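FOR IMMEDIATE RELEASE
August 2023

Cultis shares Jevero, a way to teach two-handed table chores with hand-held grippers

Hi, I'm Nélida Farías, I run the research side at Cultis, and I get to write this one myself because our usual press person is on leave (enjoy the beach, Kamil!). So please forgive me if it reads more like a letter than a release. I'm pretty excited and I don't plan on hiding it.

Today we're putting out Jevero, a training method we've been working on since February with our friends at Zunport. It's about dishes. Plates, forks, trays, all the stuff that ends up on a table and then has to be moved somewhere else. Robots have been okay at picking up one thing with one hand for a while now. Give them a plate that has to land on a tray, with a second hand needed at the tray's edge, and things get messy fast.

The usual way to teach a robot this kind of job is to drive the robot through it by remote control, over and over. It works, but it's slow, and people get tired and start making stiff, odd movements. We went the other way and left the robot out of the teaching part. A person holds a gripper in each hand and just sets the table or clears it, the way they would at home, while the small cameras on the grippers and one more up at head height record what happens. The robot learns from those recordings later.

The new piece, and the part I'll happily talk about for hours, is what Sizwe Molefe on my team calls the waiting hand. When you watch people do chores, one hand is often doing nothing much. It hovers, it gets ready, it stays out of the way. Older training recipes treat those stretches as dull and trim them out or give them very little weight. Sizwe kept them in and had the model predict where the idle hand would be needed next. That one change gave us most of our gain.

Now for numbers. We collected 256 demonstrations of plate and tray tasks from 6 people. We then ran 112 trials on a two-armed robot with table settings it had not been trained on, and with Jevero it finished 81 of them, hmm, let me put that the way our report does: the full table of results, trial by trial, is in the technical note, with every failure listed next to every success. Training takes up to 111 hours on the machine we have, and yes, we'd like that to be shorter.

There's plenty it still can't do. Forks are hard. A thin fork lying flat on a mat gives the fingers very little to grab, and the robot tends to push it along. Shallow plates are fine by the rim but slide if the grip is too close to the bottom. Glassware we haven't tried, and Emília Bartoš, who bought the dishes, has asked us to keep it that way for now.

"The thing I noticed first was how unhurried it looked," says Sverre Fjeld of Zunport, where the robot trials took place. "The second arm gets into place early and stays there. Our older setup would wake it up at the last second and then bump the tray."

We tried to keep the objects ordinary and a little varied. Plain trays, trays with drawings on them, striped mats, bare tabletop. A model that has only ever seen one clean gray tray will get confused the first time it meets a bunny, so we were glad to have a bunny.

Collecting demonstrations for Jevero: a bunny tray seen from head height, then from one of the grippers.
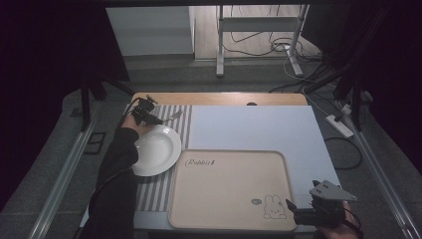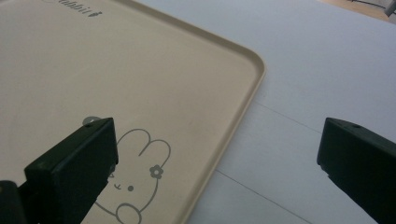
What happens next? We're releasing the training code and the technical note together, and the demonstrations will follow once we've finished checking the files. Anyone at a university or a small lab can use all of it free of charge. If you have two grippers and a table, you can try the collection routine in an afternoon, and Sizwe has written a setup guide that even I could follow.

We're also starting a second round of work with Charbonneau, a catering supplier, who would like to see how the method copes with stacked plates and crowded trays. I have no idea yet how that will go! Stacks are a different kind of trouble, and the hand that waits may have to wait a lot longer.

Reporters who want to talk through the method or visit for a demonstration can ask for me at the Cultis front desk. Questions about the robot trials should go to Sverre Fjeld at Zunport. Kamil Zeman will be back to handle everything else, including, I suspect, fixing my commas.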